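Faculty Mentoring Program at Altanholm College
Progress report to the Yazdani Fund, 2019-03-15
Prepared by Mawar Hutapea, Office of Academic Affairs

The program is on schedule. The senate approved the new mentoring rules in their second reading, and 88 junior lecturers have now been matched with a senior colleague. Three departments are still without a coordinator – Chemistry, Law and Modern Languages. Omid Ansari is filling in for Chemistry until the post is advertised.

Attendance at the teaching workshops reached 235, against a target of 200. The session on grading large classes was full and will be repeated.
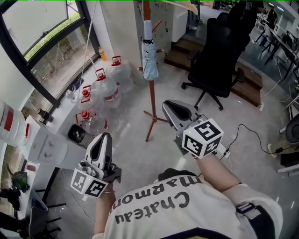
2 min read

Spending is under budget on travel and slightly over on room rental. We ask the Fund's permission to move the travel balance into the rental line. Yara Smadi has sent the revised sheet separately.

The change of dean did not affect the work. Jamshid Tehrani took over the steering group from Jamshid Shirazi and kept the same meeting schedule.

One item is late. The online handbook was due with this report, but the chapter on promotion files is waiting for the legal office. We expect to publish it in June, along with the survey of first-year mentees.

Receipts for the workshop materials are attached as Annex B.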